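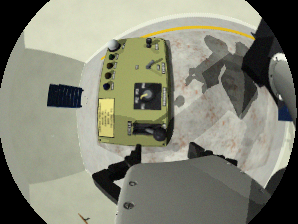

The Lepik panel set now stands at 1,840 rendered episodes, all collected at Virkbridge. I have been checking the wrist view against the fixed one. Up close the dial with its yellow pointer reads well, but the text on the yellow placard is too small to make out, so the model will need the second view for the colour table.

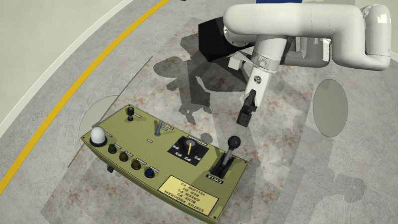
Fixed view, placard and PROGRAM dial legible

Someone at Jimgate wrote:
> Do we need both views in every episode? It doubles our storage.
> Also, are lever episodes still short?

Yes to both – please keep the pair. We want 5 more operators on the CYCLE lever, 2 of them from Okurdale if possible. Anything with fewer than 3 clean attempts can stay out of the August upload.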